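Why Small Motors Run Hot at Low Speed
A fan on the shaft cools well only when the shaft is turning fast
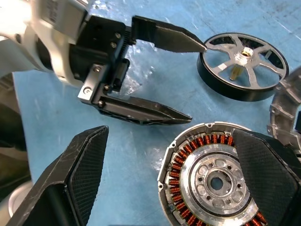 Zavia Quarterly | Drives and Machines Desk

A motor running at a quarter of its rated speed can overheat while drawing no more than its rated current. Heat in the windings depends mostly on current, and current follows torque. A conveyor that needs full torque at a crawl produces nearly full winding loss, while the shaft-mounted fan moves very little air.

The Kovau bottling plant met the problem in June, when three of its line motors tripped on temperature. Each was rated for 2,000 rpm and had been slowed to suit a new filler. Windings rated for 155 degrees Celsius were reading 153.

The usual remedies are a larger frame, a gearbox change that lets the motor turn faster, or a separately powered fan. Kovau chose the fan, supplied by Bennani, and readings fell by 30 degrees at the same load.

Sensor placement also matters. A probe on the housing lags the winding by several minutes, so a short overload may pass unrecorded. Plellen now embeds its probes in the end turns, where the copper is usually hottest.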